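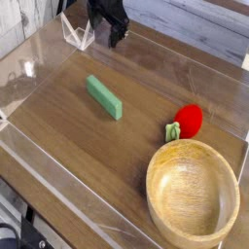
Gripper and clear acrylic holder, wood-grain tabletop

Support > Templates > Slide themes > Ticket 1824

Subject: Arrow slides lose their colours after pasting into our own deck
Product: Cultik theme pack, widescreen
Opened by: Jasport, sales office
Status: Closed

Monday, 09:10. Customer
We bought the Cultik pack for our sales decks. When I copy the arrow process slides into our company deck, the arrows go from dark blue to grey and the title font changes. The text also moves down and runs over the footer. Slides made from scratch inside the Cultik file are fine. I have tried it on two computers with the same result.

09:35. Support
Thank you for the report. Please tell us which paste option you are using, and whether your company deck has its own master slide. Please also check the slide size of both files.

10:05. Customer
Ordinary paste, with the keyboard. Our deck does have its own master, made for us by Dundberg. The Cultik file is widescreen. Ours is set to the older 4:3 size, which I didn't know until I looked.
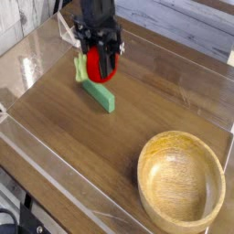 Photo: Jasport

10:40. Support
There are two separate faults here.

Colours and font: an ordinary paste takes on the theme of the deck you paste into. The arrows use accent colour 2, and in the Dundberg master that accent is grey. Right-click in the slide list and choose Keep Source Formatting.

Text position: the layouts are drawn for widescreen, so the text boxes are squeezed when they go into a 4:3 deck. Change the size of your company deck first, on a copy, then paste.

11:50. Customer
Keep Source Formatting brought the blue back. Changing the size worked on most slides but our logo is now stretched on the title slide. Also the file has become very large. It was 43 MB before and is now over 200 MB, and Ursu will not take it as an upload.

13:15. Support
Logo: open the master view, delete the stretched logo from the title layout and insert it again from the original file. Do the same on any other layout where it looks wide.

File size: each paste with source formatting can bring in another copy of the Cultik master, with its background pictures. In master view you will probably see the same master repeated down the left side. Keep the first one. Move your slides on to it by selecting them and choosing the matching layout, then delete the spare masters. Save under a new name. If it is still too large, run Compress Pictures with "delete cropped areas" ticked.

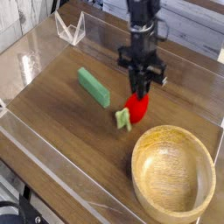
Red plush strawberry with the green block beside it

14:30. Customer
There were a lot of repeated masters. I removed them and the file is back under the Ursu limit without compressing anything. Logo is fixed too. One slide with the curved arrow still has grey in it.

14:45. Support
That arrow is a group. Ungroup it, select the grey part and set the fill to accent 1 by hand. We have noted the curved arrow for correction in the next issue of the pack.

15:20. Customer
Done. You can close this.

Ticket closed by support. Fault type: paste options, slide size.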